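Can a machine do the small jobs yet?
Feb 2, 2025
By Analyn Maglaya

Several readers wrote in after the January issue to ask the same thing in different words: are the robots any good yet at ordinary chores? One runs a laundry, one cleans offices at night, and one wants to know when she can stop emptying her own dishwasher. I spent part of last month asking people who work with these machines, and the short answer is that they can do some of it, slowly, if the things are set out the right way first.

The longer answer depends on the chore. Jobs where the object is always the same and always in the same place have been done by machines for decades. Putting caps on bottles is a solved problem. What's new is the attempt to do jobs where the object is in a slightly different place each time and the machine has to look before it reaches. Folding towels is one of those. So is clearing a sink, and so is most of what goes on at a workbench.

The team at Vokuren, who make a two-armed bench system called Stema, have been keeping a log of their attempts, and they were willing to read me parts of it. In January they ran 154 tries at moving a tube from one rack to another. They count a try as good only if the tube ends up standing in the right hole and nothing else on the table has been knocked. Roughly 45 of them failed. Most of the failures were in the last part of the move, when the tube has to go down into the hole.
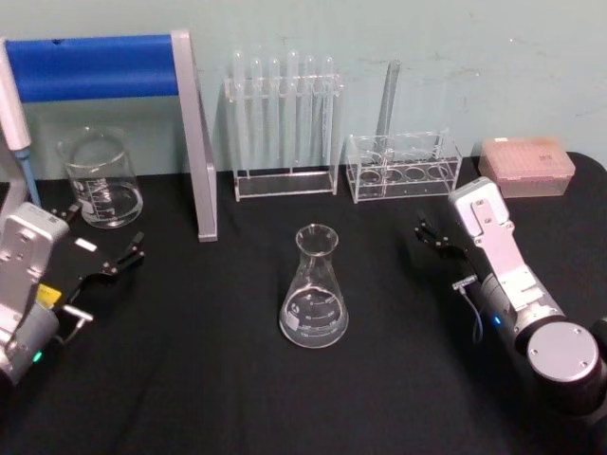
Glassware is a fair test of where things stand, and a harder one than most kitchen work. A plate is wide and stiff and can be picked up from many sides. A test tube is narrow, clear and light, and cameras have trouble with clear things because what they see is mostly whatever is behind the glass. Even when the tube is in the rack the job isn't finished. A tube in a rack with large round holes can lean slightly, like the one by itself in the shorter rack, and a leaning tube has its rim in a different place from an upright one. A person adjusts for that without thinking. A machine has to notice the lean, work out the angle and come in to match it, or push the tube straight and then grip it.

The flask is a different problem. It has a narrow neck and a wide body, so the obvious place to hold it is the neck, but once there is liquid in it most of the weight sits low and it wants to swing. Vokuren has not tried pouring yet. They said they would like to get through a full month of rack work first.

Speed is the other thing people ask about. A tube transfer on Stema takes 16 seconds when it goes well. A trained technician takes 2. The engineers are not very worried about that, and I see their point – a slow machine that can run overnight is still useful. A slow machine that needs someone standing next to it is not, and for now someone is standing next to it.

On the household side I talked to Dimaculangan, a small shop that repairs appliances and has been trying out a single arm called Wakus for sorting screws and loading parts trays. They like it for the trays. They gave up on the screws after two weeks, mainly because the bin had to be shaken by hand so often that it was quicker to sort them at the same time. The owner told me he would buy another arm for the trays tomorrow if the price came down, and would not take one for his kitchen as a gift.

That matches most of what I heard. The work that machines are getting better at is work on a table, with a known set of things, in steady light, with a person who sets up and checks. Homes have very little of that. The dishwasher comes closest, and even there the racks bend, the cups nest, and somebody has left a spoon lying across the bottom.

To the reader with the laundry: folding flat items like pillowcases is being shown by more than one company, and it is worth asking for a visit with your own linens. Ask to see a full hour of work with no cuts, and ask how many times a person stepped in. To the reader who cleans offices: floors yes, desks no. To the reader with the dishwasher, I would plan on emptying it yourself for a while.

Vokuren has agreed to share their next month of numbers, and I will print them when they come in. If you have a machine doing a chore at your own place of work, good or bad, write and tell me how it is going.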